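The Shared Table Deserves a Standard

At Stemwood, the large conference table is the most heavily used piece of furniture we own, and the least governed. Offices have owners and kitchens have rotas. The table has neither, and it collects whatever the last meeting required: a mug, a sheet of paper, a remote control, a bottle of water.
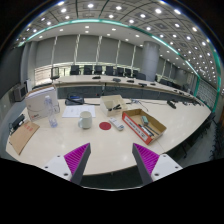 Annelies Van den Broek disagrees, and wrote to say that a table in use ought to look used, and that a rule for every cup would only drive people back to their desks. Her point has merit. A bare surface should not be the goal, and this office does not propose one.

The proposal is narrower. Items that serve the next group should stay, and items that serve only the last group should leave with it. Water belongs in the first category. Meetings here often run past 11 in the morning without a pause, and a participant who must leave the room for a drink misses part of the discussion. 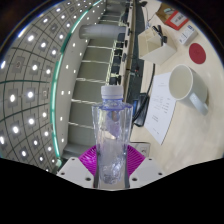 It also costs little to provide, and the habit of offering it to visitors should continue - whatever else is cleared away. Packaging is a different matter. Boxes and envelopes arrive for one person and remain for everyone, and each takes a place where someone might have opened a notebook.

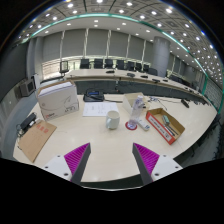
What We Recommend

Each meeting should end five minutes early, and the person who booked the room should see that the table is put in order. Deliveries should be opened elsewhere. Tools should go back to storage the same afternoon. The remote should remain on the table at all times. We ask that departments adopt this practice in April and send their objections to Bart Van der Linden in writing.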